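Simulation cell inspection — single arm, hung from above
Site: Prerkham
Checked by: Vratislav Hudec
Second reader: Perla Montes
Reason: gripper fault reported on Saturday. In two runs the arm did not stop at the set height and pushed the fingers into the table model.

1. Stop command from the operator screen
Result: OK
Comment: I tried it with the arm moving and with the arm waiting. Both times it stopped.

2. Speed limit near the table
Result: OK after change
Comment: The limit was set to 50 percent. Ibrahim Afolabi changed it to 25 and saved it in the Stider settings. Please do not put it back before item 4 is closed.

3. Fingers inside a container
Result: Comment, see below

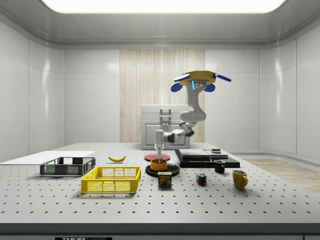
Item 3. Gripper pointing down, fingers in the orange bowl.

The bowl stands on the black plate, so its floor is higher than the table. The height limit in the file is counted only from the table. For this reason the limit does not protect the bowl — the arm can press on it and the software gives no warning. I ask Nassoro Rashidi to add a separate limit for each container.

4. Fingers close to the table surface
Result: NOT OK
Comment: This is the fault from Saturday. The height value was copied from the Flullthorpe cell, where the gripper is shorter. I corrected the value, but I did not yet repeat the full run.
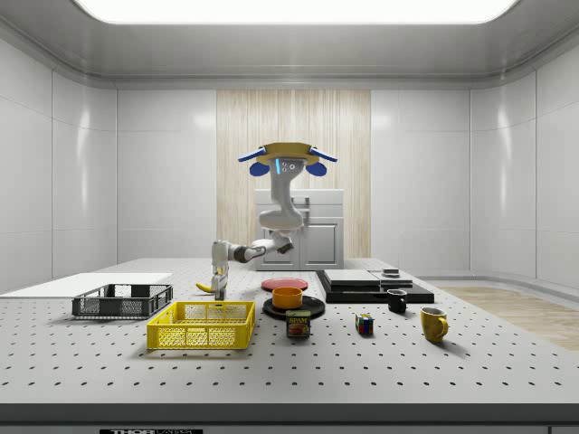
Item 4. Gripper low over the table, next to the banana.

The banana is a difficult object because it is low and curved, and the arm must go down far to take it. Use it for the repeat test. A taller object, for example the can, will not show the fault.

5. Space around the arm
Result: OK
Comment: The elbow must also be watched, not only the gripper. Keep the cabinet in the collision list. It was missing there in July and somebody added it by hand.

6. Fault log
Result: NOT OK
Comment: The log has the time of the contact but not the force. Without the force we cannot say if a real gripper would be damaged. Dagmar Kubíček has the old log format from Baláž and will compare.

Open points: items 3, 4 and 6.
The cell can be used for slow runs only. No settings from this cell may go to a real arm until item 4 is repeated and signed.

Signed: V. Hudec
Read: P. Montes — agreed, but I would like item 3 closed first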